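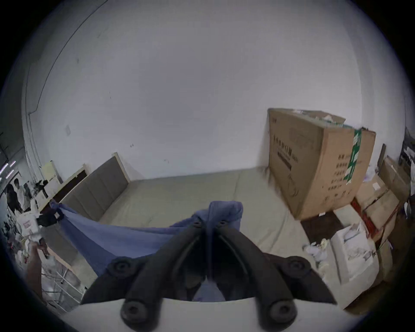
Can a machine fold your laundry yet? Slowly, and only if you stay close by.

I've been running the Viraletti folding arms for 100 days now, so this is a long-haul review – my first one went up in August, when I was way too excited! Towels are fine. T-shirts come out okay (sleeves are a coin toss). Anything big still beats it. Pulling a blue cloth out from one corner while something else hangs on to the far corner sounds easy, but my pair lets go too early and then just sits there beeping at me.

Setup took 2 evenings and the Wenside app crashed during both. Support was nice about it, though.

Would I buy it again? For towels, maybe, if the price drops. Bed sheets I'm still doing by hand – sorry, Viraletti. 4 stars for effort, 2 for my fitted sheets.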